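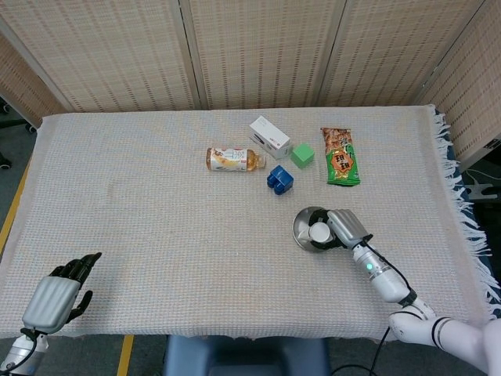
# 프리센 홀 천 장터, 올가을에도 열립니다 (이번엔 수선 코너까지!)

2025년 10월 13일

어스트브리지에 사는 분들은 벌써 소문 들으셨을지도 모르겠는데요, 프리센 홀에서 하는 중고 천 장터가 올가을에도 열리는 걸로 확정됐습니다. 저는 오늘 아침에 홀 게시판에서 공지를 보고 혼자 좀 신났어요. 작년에 여기서 산 커튼감으로 아직도 방석 커버를 만들고 있는 사람이라서요(천이 줄지를 않습니다).

장터는 이번 달 마지막 주말에 이틀 동안 합니다. 작년에는 하루짜리였는데 오후만 되면 통로가 막혀서 유모차 끌고 온 분들이 고생을 많이 하셨거든요. 주최 측에서 집계한 작년 방문객이 2,013명이라고 합니다. 그 홀에 하루 동안 그 인원이 들어갔다니, 제가 단추 바구니까지 가는 데 왜 그렇게 오래 걸렸는지 이제야 이해가 되네요. 올해 판매 자리는 64개로 정해졌고 신청은 9월에 이미 끝났습니다. 취소 자리가 나면 홀 입구 게시판에 붙인다고 하니 미련이 남은 분들은 지나갈 때마다 한 번씩 보세요.

파는 물건은 작년하고 비슷합니다. 식탁보, 침대보, 커튼, 자투리 원단, 털실, 레이스 같은 것들이요. 옷은 올해도 안 받습니다. 이것 때문에 말이 좀 있었는데, 저는 잘한 결정이라고 생각해요. 옷 파는 벼룩시장은 동네에 이미 여럿 있고, 옷걸이가 들어오는 순간 펼쳐 볼 자리가 없어지잖아요. 천은 펼쳐 봐야 압니다. 접어 놓은 것만 보고 샀다가 집에 와서 한가운데 다리미 자국을 발견한 적이 있어서 하는 말이에요!

올해 새로 생기는 건 수선 코너입니다. 강 건너에서 원단 가게 '플레다르'를 하는 가에탕 모랭 씨가 맡았어요. 어제 가게에 들러서 몇 가지 여쭤봤는데, 재단하던 천을 손에서 놓지도 않고 대답해 주시더라고요.

"풀린 가장자리나 술 달린 식탁보를 많이들 가져오실 것 같아요. 그런 건 앉은 자리에서 방법을 알려 드릴 수 있습니다. 소파 커버는 제발 가져오지 마세요."

소파 커버는 왜 안 되냐고 물으니까 한숨부터 쉬셨습니다. 부피가 커서 작업대를 하나 다 차지하고, 지퍼까지 갈아 달라고 하면 오전이 그냥 지나간대요. 대신 식탁보, 쿠션 커버, 냅킨 정도는 환영이고 바늘이랑 기본 색실은 코너에 준비해 둔답니다. 특이한 색이면 실을 직접 챙겨 오는 게 낫겠죠. 맡겨 두고 나중에 찾아가는 방식은 안 되고, 옆에 앉아서 같이 꿰매야 합니다. 저는 이 부분이 제일 마음에 들어요. 감침질을 영상으로만 세 번 배웠는데 세 번 다 잊어버렸거든요.

그리고 '루딘' 이야기도 해야겠네요. 어스트브리지에서 오래 사신 분들은 아실 텐데, 예전에 여기 직조 공장에서 나오던 격자무늬 식탁용 천 이름입니다. 공장은 문 닫은 지 오래고, 지금은 누구네 할머니 장롱에서 나오는 걸 기다리는 수밖에 없어요. 이번에 공장에서 일하셨던 분의 가족이 보관하던 루딘 견본첩을 홀 안쪽 방에서 보여 준다고 합니다. 판매는 안 하고 보기만 하는 거예요. 견본첩에 붙은 조각이 300장이라는데, 색 이름이 손글씨로 다 적혀 있다니까 저는 그거 읽는 데만 한참 서 있을 것 같습니다. 만지는 건 안 된다고 하니 아이들이랑 같이 가시는 분은 미리 얘기해 주세요.

참고로 집에 있는 천이 루딘인지 궁금한 분들은 장터에 들고 가면 모랭 씨가 봐 주시기로 했습니다. 저도 부엌에서 쓰는 오래된 행주 한 장을 가져가 볼 생각이에요. 시어머니는 틀림없는 루딘이라고 하시고 남편은 슈퍼에서 산 거라고 합니다.

가실 분들을 위해 공지에서 중요한 것만 옮겨 적을게요.

- 문 여는 시간은 이틀 모두 오전 10시, 닫는 시간은 오후 4시입니다.
- 입장료는 없습니다.
- 계산은 현금이 편합니다. 카드 되는 자리도 있긴 한데 홀 안쪽은 신호가 잘 안 잡혀요.
- 수선 코너는 예약 없이 온 순서대로 하고, 점심시간에는 쉽니다.
- 홀 뒤편 주차장은 판매자 차만 들어갈 수 있습니다. 강변 쪽에 세우고 걸어오시면 됩니다.
- 음료는 마셔도 되지만 견본첩 있는 방에는 가지고 들어갈 수 없습니다.

작년에 인기 많았던 수프 가판대는 올해 나오는지 아직 모른다고 해요. 주최 측에 물어봤더니 "얘기 중"이라는 답만 돌아왔습니다. 안 나오면 홀 맞은편 빵집이라도 가야 하는데 거긴 점심때 줄이 꽤 길어서, 일찍 가서 사 두거나 집에서 샌드위치를 싸 오시는 것도 괜찮을 듯합니다.

장터에서 팔리지 않은 천은 판매자가 도로 가져가거나 홀에 남길 수 있고, 남은 것들은 겨울 바느질 모임에서 쓴다고 합니다. 모임 날짜가 나오면 여기에 다시 올릴게요. 그리고 혹시 초록색 벨벳 자투리를 파는 분이 이 글을 보신다면 조금만 남겨 주세요. 첫날 문 열자마자 가겠습니다!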